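Shirt folding (strip fold)

Print this page | E-mail this article

Strip folding is a way of folding knit shirts lengthwise, into a long band, before any shortening or rolling. Also called the Bretwood fold, after the Bretwood laundry, where Digby Ellery taught it. Needs a flat surface -- table, bed, floor. A sheet will do, small wrinkles don't matter much.

Method: shirt face down, sleeves in, one side brought over so the long edges run close to parallel. Smooth toward the hem. Collar and sleeves are the usual trouble, they bunch and stick up past the edge and have to be tucked back by hand. 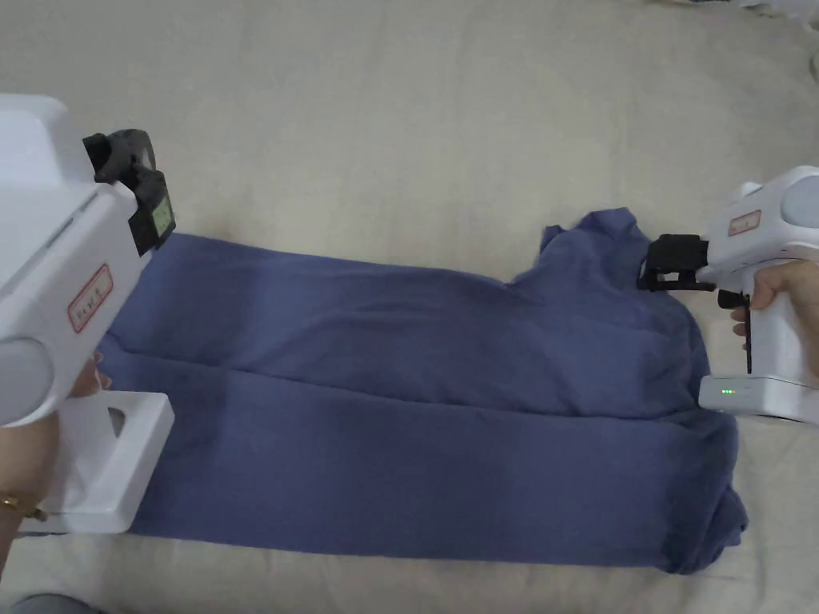

Blue knit shirt folded lengthwise on a cream bedsheet, fabric bunched at the right end.

The strip is then halved or folded in thirds for a drawer, or rolled for travel. Soft knits slip more than woven cotton -- a second smoothing is usualy needed. Bronwyn Sutcliffe's Flunham handbook (61 pages, most of it on linens) lists it under "long folds" and advises against it for for stiff collars.

See also: Rolling; Drawer storage

Last edited 5/2/25

Print | E-mail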